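Journal > Skilldale > July

The tidying goes on. I read another chapter of the Vallon book last night and remain unconvinced. It wants me to sort everything by feeling, and my main feeling at eleven at night is that I'd like to be in bed. 387 pages on how to own less, and it weighs more than the iron.

Still, I did the toys this morning, or started on them. The blue bear with the pink bow is staying. I had it down for the charity bag, then took it out, then put it back, and by the time the kettle boiled I was arguing with a stuffed animal — so it stays. The little tag or clip on the side of its head can stay as well, I'm not getting the scissors out for that.

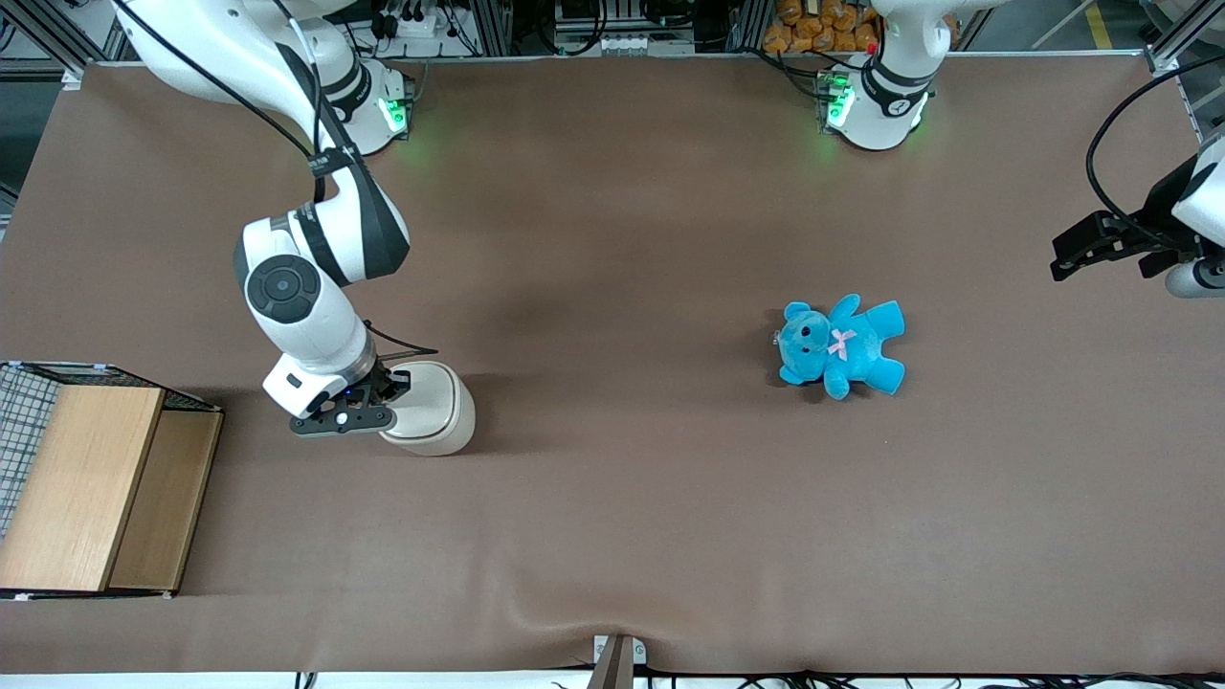

The wooden box with the wire mesh side is another matter. The book would call it "storage", and in my experience storage is where things go so that I can buy them again. I've been promised before that a box would change my life. The Zornineo drawer dividers were going to do it, 3 sets of them, and they are now in a drawer, undivided.

I'm told the whole house can be finished in 111 days. By whom, I wonder, and did they have a loft?

Soup for lunch. Moved the white cup or canister thing with the rounded top from one place to another and felt very little about it either way, so by the rules it ought to go. I expect I'll want it the week after.

Library books due back. Ring about the gutter.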